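4.2 The open day

The second half of this section concerns what visitors did with the demonstration, as distinct from what we had planned for them. The planning is described in Section 4.1 and takes longer to read than it took to abandon.

The Koskela open day was held on August 2025, a date block that the organizers printed on the posters in exactly that form, leaving visitors to work out the Thursday for themselves. Over the course of the day 211 people signed in at the front desk. Our station was a large monitor on which a simulated two-arm cell, built in the Trornen environment, ran a sorting task on a rotary feeder. A second monitor, to the left, was meant to show joint torques. Visitors took it for a screen saver and we turned it off before lunch.

The simulated cell was chosen over the physical one for reasons of insurance, floor loading and the width of the freight elevator. Each showing lasted 14 minutes, with Akash Saxena talking and Shivam Tomar at the keyboard. The task can be run with different sets of parts on the same feeder. In the cup set, shown in Figure 6, parts of two colors share the tray and a blue bin stands on the table beside it.

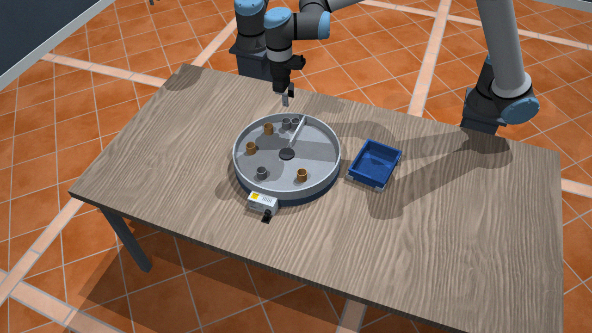

Figure 6. The cup set in simulation. Amber and gray cups stand upright in the rotary feeder, with one gripper above the rear of the tray and the bin empty.

Before each showing, visitors were handed a card and asked to write down which cup they thought the arm would go for first, and why. The idea came from Snežana Berisha, who had used something like it at the Veveck trade fair in April, where the audience was made up of engineers and the answers were correspondingly dull. Ours were better. Most people picked a cup by its position, usually one close to the gripper, and wrote a sentence about saving time. A good number picked by color and gave no reason at all. One boy wrote that the robot would take whichever cup it liked, and defended this at some length when questioned. We coded his answer as "preference-based" and two of the authors still disagree about it.

The planner does use distance, but only after it has checked whether a grasp is reachable without bringing the two arms near each other. Explaining this aloud proved harder than writing it down. Saxena's first version used the phrase "workspace arbitration" and lost the room. By the third showing he was telling people that the arms had to take turns, like two cooks sharing a stove, and the questions improved at once – several visitors asked what happened when both cooks wanted the same burner, which is the subject of Section 5.

We had also expected to be asked about jobs, cost and safety, in that order, and had prepared a sheet of answers. The sheet was used twice. The most common question of the day was whether the arms were real. Tomar answered it by orbiting the camera under the table, which settled the matter for adults and delighted everyone under ten, who then wanted it done again. The next most common question was about the restrooms.

After the cup set we switched to wooden pieces, and asked for a second card. This part had been added late, at the urging of our partners at Zendwood, who make blocks and felt that cups were getting all the attention.

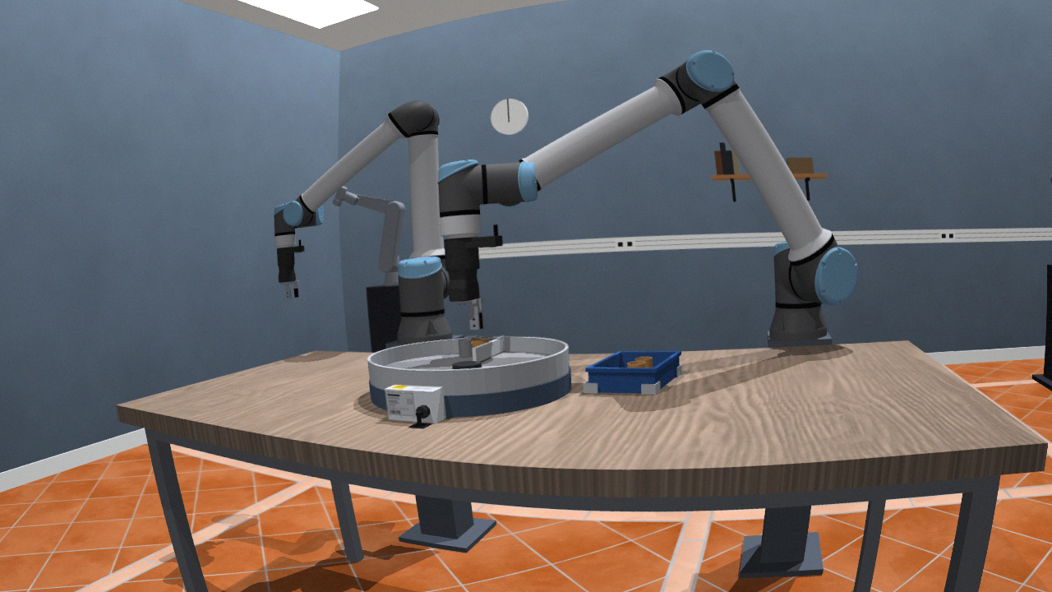 Participation in the second card was lower. Only 31 visitors filled in both, and one of these had used the back for a parking reminder, leaving 30 usable pairs. With so few we make no claim about learning. We will say that the second answers were longer, and that the word "reach" turned up in them far more often than in the first. Saxena had by then said "reach" many times, so the finding may concern Saxena.

Two practical points came out of the day. The first is that people look at whichever arm is moving and ignore the other, even when the waiting arm is the reason for what they are watching. Naveen Prajapati has since added an option that tints the waiting arm. The second is that a showing should begin with the arms already in motion. Our opening slide, with the project title and six logos, was seen in full by no visitor who had a choice.

The cards were transcribed by Ankit Sandhu and coded by two of the authors working separately. The coding scheme is given in Appendix B, along with the answers we could not read.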